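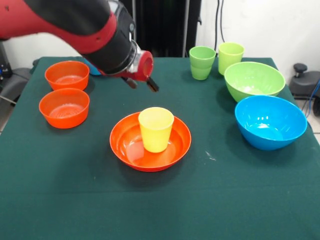
Charter Day, and how old we are this time

Lernlow will be 503 in September. It's an awkward sort of age for a town, past the big one with the brass band and a long way short of the next excuse for a brass band, and yet the half-holiday comes round whether or not the number looks good on bunting. Shops that still observe it will shut at noon. Shops that don't will put a small flag in the window and carry on selling batteries.

Since last year's item produced more letters than anything we've printed apart from the one about bins, it seems fair to go over the history again, with the corrections people sent in and one or two they may wish they hadn't.

The story on the plaque is that the town was granted its charter, threw off the abbey at Stetine and rejoiced. The charter was certainly granted. As for throwing off the abbey, the document itself is mostly about who may sell eels, and on which side of the bridge. The abbey kept its mill, its tithe barn and its right to be rude to us on market days. What Lernlow gained was a market of its own, a court for small debts, and the privilege of choosing a bailiff, which it used that first year to choose the abbey's man. He seems to have been quite good.

The rejoicing is harder to pin down. There is no record of any for almost 200 years. Then a vicar with time on his hands translated the charter from the Latin, found the word he took for "liberty" in the second line, and preached on it at length. People walked out to Stetine bridge afterwards and threw their hats in the river, by his account out of patriotic feeling. It was a long sermon and may have been relief.

From then on there was a Charter Day of a kind. The hats went on for a few generations until the price of hats went up, and the ceremony was changed to bread, which the ducks have commemorated faithfully ever since.

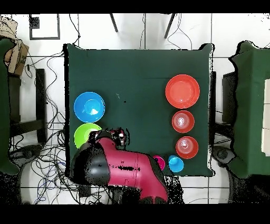

Plate and bowls on the green cloth.

The date is where tempers rise. The charter was sealed in spring. Everyone who has read it agrees on this, because it says so. We celebrate in September because the news took that long to get here, or because the harvest was in, or because the vicar's sermon happened to fall then. Adeel Swati's talk at Wultora Hall put the case for the harvest, and put it well, with a slide of a rent roll that the back three rows will have to take on trust. The rent roll shows labourers being paid for one day they didn't work, every September, long before the vicar was born. If that is Charter Day, the holiday is older than the reason for it. Plenty are.

There was an attempt in my grandmother's time to move it back to spring where it belongs. The council of the day voted for the change, printed the notices, and on the appointed morning it sleeted. Four months later the whole town took the September day off as well, saying they hadn't had the first one properly. The vote was quietly reversed before anyone could make a habit of two.

Then there is the matter of the bell. The schoolbooks (the ones we had, at any rate) say that it was rung 6 times, once for each of the freedoms in the charter. I have been through the charter with a pencil and can find 3 freedoms, if you count the eels. Haris Tanoli gets to five by splitting the market into its parts and allowing the right to graze geese. The sixth has been explained to me variously as the freedom of the bridge, the freedom of the press, and the ringer losing his place. The bell goes on being rung in full, and I'd be sorry if it stopped, but let's not put the six freedoms on a tea towel again. We still have most of the last lot.
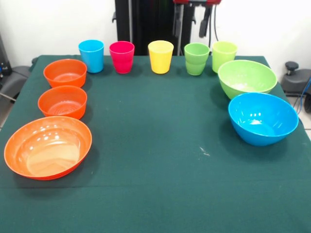 The procession, too, is younger than it looks. The robes came from a theatrical outfitter and the staff carried in front is from the Victorian waterworks, where it was used for finding out how deep things were. The verse we recite at the bridge was the runner-up in a newspaper competition. (The winner had a rude word in it, which was spotted only when the children read down the first letters.) None of this is a scandal. Every old custom was somebody's new idea once, and most of them had people at the back muttering that it would never catch on. I come from a long line of mutterers and can report that the work is steady.

What does seem to be old is the loaf. A "charter loaf" turns up in the parish accounts well before the robes or the verse, given out at the church door to anyone who asked. Yordanov's still bake it, a round thing with caraway and a cross cut in the top, and it is sold for the one week only, by which time even the people who dislike caraway have usually agreed to be reasonable. I had assumed the cross was for the church. Laiba Baloch wrote to point out that a cross is simply how you cut a round loaf if you want quarters, and the accounts speak of "a quarter to each". So that is another bit of symbolism gone. I'm told it rises better for it.

Last year I ended by suggesting that, given all the above, we might put up a second plaque with the real story on it, in smaller letters.
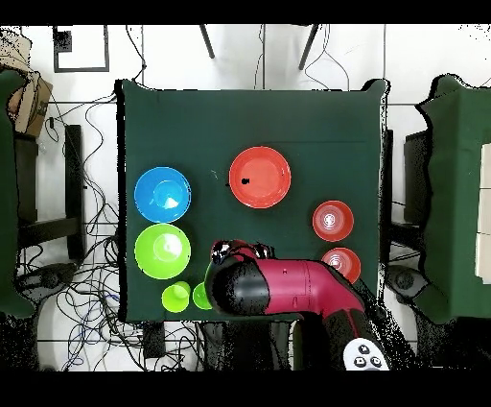 Zubaida Mirani writes that she has read the suggestion twice and is against it both times. The plaque is wrong, she says, but it is wrong in a way that gets people to the bridge, and she has never yet met a visitor who came to Lernlow for the eels. She adds that if I'm so keen on accuracy I might look at my own remark about the mill, which the abbey had already leased out by then, and to a Lernlow family.

She is right about the mill. I looked it up and the lease is there, rent and all, so please read the paragraph near the top with that in mind. On the plaque I still think there's room underneath, next to the drainpipe.

The bell is at noon as usual, and the walk to the bridge sets off when it stops. The charter itself will be on show at Wultora Hall for the afternoon, with Bushra Ghauri's new translation beside it. She has put "liberty" in the second line as "leave", as in leave to hold a market, and has asked me to say that letters about this should be sent to her and kept short. Charter loaves need ordering from Yordanov's by the end of August. Bring your own bread for the ducks, who don't care for caraway.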